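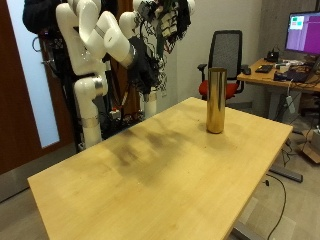 Torunn Fjeld objected, when an earlier version of this section was discussed, that a stain on a table is not the same thing as wear, and that the two must be recorded separately. We have followed her advice. In what follows, "stain" means a change of color, and "wear" means a loss of the surface which can be felt with the finger.

Figure 2. Light wooden tabletop with a broad grayish-brown area across the middle. A tall gold cylinder stands toward the back edge.

4.2 Marks on shared tables

The tables in our study stand in rooms which are used by many persons in turn. We visited such rooms at two sites, Cirkora and Hakberg, in April, and asked the users to fill in a short form on the condition of the furniture. In total 50 forms were returned from Cirkora and 60 from Hakberg. The forms did not ask for the age of the table, which we regret, as several users wrote it in the margin and the answers did not agree with each other.

Most users described marks near the center of the top and very few described the corners. This was contrary to our expectation. In the earlier work on private dining tables (the Didora survey), the front edge was named most often, where the forearms of the sitting person rest. At a shared table people more often stand, and they put their things down in the middle, so that the place of the marks is moved inward. Figure 2 shows discoloration of this central kind on a pale top.

The users were also asked if the marks disturbed them. At Hakberg the usual answer was no. At Cirkora many wished that the table should be sanded, but only two had reported this wish to anybody before our form came. We do not know the cause of the difference. The sites have different cleaning routines, and the Cirkora form was given out together with a notice about new furniture, which may have influenced the answers.

For the classification of the marks we used the Schnyder scale in its shorter form. It has one weakness for our purpose: it gives a single grade to the whole top, and a table with one dark area and clean corners receives the same grade as a table which is lightly marked everywhere. We therefore added a simple sketch of the top to each record, on which the limits of the marked area were drawn by hand. The sketches are treated in Section 4.3.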